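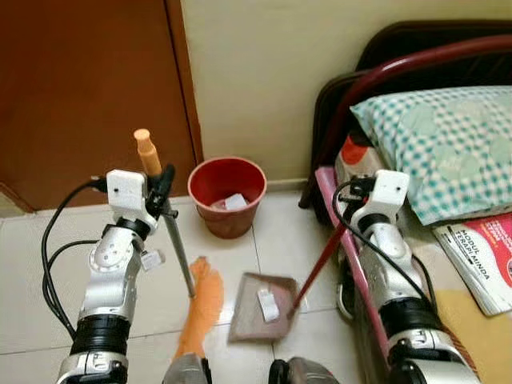 그림 4-1. 타일 바닥과 주황색 솔의 빗자루

제4장 바닥 마감재의 미끄럼 저항과 청소 계획

4.1 이 장의 범위

3장에서는 바닥 마감재의 흡수율과 내마모성을 다루었다. 이 장에서는 보행면의 미끄럼 저항, 오염에 따른 저항 저하, 그리고 설계 단계에서 정해야 하는 청소 조건을 다룬다. 대상은 실내 보행면이며 경사로와 계단 디딤판은 6장으로 미룬다. 줄눈의 배합과 시공은 3장 뒷부분을 참고한다.

4.2 용어

정지마찰계수: 정지한 두 면이 미끄러지기 시작할 때의 수평력을 수직력으로 나눈 값. 단위가 없다.
동마찰계수: 일정 속도로 미끄러지는 상태에서 같은 방식으로 구한 값. 보행 중 발뒤꿈치가 바닥에 닿는 순간의 거동은 동마찰계수 쪽이 더 잘 설명한다.
표면 거칠기: 마감면의 미세 요철. 평균 거칠기와 최대 높이를 구분해서 쓴다. 젖은 면의 배수에는 최대 높이가 더 크게 관여한다.
오염층: 바닥면과 신발 밑창 사이에 끼는 물, 기름, 분진, 세제 잔류물의 총칭.

수직력을 N, 수평력을 F라 하면 마찰계수는 F/N이다. 수업 중 계산에서는 N을 836 N으로 둔다. 수평력이 200 N일 때 F/N은 0.24이다. 이 값은 필요 마찰계수이며 바닥이 가진 마찰계수가 아니다. 두 값을 혼동한 답안이 매년 나온다. 바닥이 제공하는 마찰계수가 필요 마찰계수보다 작으면 미끄러짐이 시작된다.

4.3 건조 상태와 습윤 상태

건조한 타일은 유약 처리 여부와 관계없이 대체로 충분한 저항을 보인다. 차이는 물이 있을 때 드러난다. 매끄러운 유약면에서는 얇은 수막이 밑창과 바닥을 분리하고, 이때 마찰은 고체 접촉이 아니라 유체의 점성에 지배된다. 요철이 있는 면에서는 돌출부가 수막을 뚫고 밑창에 닿으므로 저항이 남는다. 요철의 높이뿐 아니라 끝의 형상도 중요하다. 끝이 둥글게 닳은 면은 높이가 같아도 저항이 낮다.

줄눈은 배수로 역할을 한다. 작은 타일을 쓰면 단위 면적당 줄눈 길이가 늘어나 습윤 저항에 유리하지만 청소 부담은 커진다. 샤워실 바닥에 모자이크 타일을 쓰는 관행은 이 절충의 결과이다.

4.4 건식 오염

분진은 물보다 과소평가되는 경향이 있다. 입자가 구르는 경우(모래, 곡물 가루의 굵은 입자)와 입자가 눌려 막을 이루는 경우(밀가루, 활석)를 나누어 생각한다. 앞의 경우 매끄러운 면에서 저항이 급격히 떨어진다. 뒤의 경우 요철이 메워지면서 거친 면의 장점이 사라진다.

따라서 거친 마감은 습식 공간에는 적합하나 미세 분진이 많은 공간에는 그대로 적용할 수 없다. 제빵실처럼 두 조건이 겹치는 공간에서는 중간 정도의 거칠기를 택하고 청소 주기를 짧게 잡는다.

4.5 청소 방법의 선택

비질: 굵은 입자에 적합하다. 솔이 뻣뻣하면 줄눈 안의 입자까지 긁어내지만 미세 분진을 띄운다. 솔이 부드러우면 반대이다.
진공 흡입: 미세 분진에 적합하다. 젖은 바닥에는 겸용 장비가 필요하다.
물걸레: 비질이나 흡입 뒤에 한다. 순서를 바꾸면 분진이 반죽이 되어 줄눈에 남는다.
기계 세척: 넓은 면에 쓴다. 모서리와 걸레받이 부근은 별도의 수작업이 필요하다.

세제는 종류보다 헹굼이 문제가 된다. 알칼리성 세제의 잔류막은 마르면 보이지 않으나 다시 젖을 때 미끄럽다. 희석 농도를 높이면 깨끗해진다는 생각은 잔류물의 관점에서 틀렸다. 산성 세제는 시멘트계 줄눈을 침식하므로 일상 청소에 쓰지 않는다.

4.6 사례: 이드브리지 복도

이드브리지(Idbridge) 교육관 1층 복도는 준공 당시 두 종류의 타일로 나누어 시공되었다. 출입구 쪽은 레르콘(Rerkon)의 무유 타일, 안쪽은 피틀로(Pitlow)의 유약 타일이다. Tuva Fagerlund의 현장 보고서는 3월에 두 구간을 같은 조건으로 측정한 결과를 싣고 있다. 측정점은 구간마다 8개, 반복은 점마다 2회이다.

보고서의 요지는 다음과 같다. 준공 직후에는 무유 구간의 습윤 저항이 높았다. 사용 후에는 차이가 줄었고, 출입구 바로 앞에서는 순서가 뒤집혔다. 원인으로는 제설용 모래에 의한 마모와 세제 잔류가 제시되었다. 헹굼을 추가한 뒤 다시 측정했을 때 무유 구간의 저항은 일부 회복되었으나 준공 시 값에는 미치지 못했다. 회복되지 않은 몫을 마모의 영향으로 본다.

읽을 때 유의할 점이 있다. 반복 횟수가 적어 점별 산포를 논하기 어렵다. 밑창 시험편의 교체 시점도 적혀 있지 않다. 고무 시험편은 사용할수록 연마되므로, 교체 없이 두 구간을 차례로 측정했다면 나중 구간의 값이 낮게 나올 수 있다.

4.7 설계 도서에 적을 사항

마감재의 습윤 저항 등급과 시험 방법. 시험 방법이 다르면 등급을 비교할 수 없다.
청소 방법과 헹굼 여부.
출입구 매트의 길이와 교체 책임.
청소 용구 보관실의 위치, 급배수, 환기.
재측정 시기와 측정점의 위치도.

보관실은 층마다 두는 것을 원칙으로 한다. 자루가 긴 용구는 걸어서 보관할 벽면 높이를 확보한다. 솔을 바닥에 대고 세워 두면 솔이 한쪽으로 눕는다.

4.8 연습

가. 수직력 836 N, 바닥의 습윤 마찰계수 0.20일 때 버틸 수 있는 최대 수평력을 구하라. 4.2절의 200 N과 비교하여 미끄러짐 여부를 판정하라.
나. 제빵실과 샤워실의 바닥 마감을 각각 제안하고, 오염층의 종류를 근거로 차이를 설명하라.
다. 4.6절의 측정 계획을 수정하라. 시험편 교체와 측정 순서를 반드시 포함할 것.

읽을거리: Chettiar 강의록 중 '경계 윤활' 부분. 유체 윤활 유도 과정은 시험 범위에서 제외한다.

다음 시간: 제5장 걸레받이와 신축 줄눈. 계산기 지참.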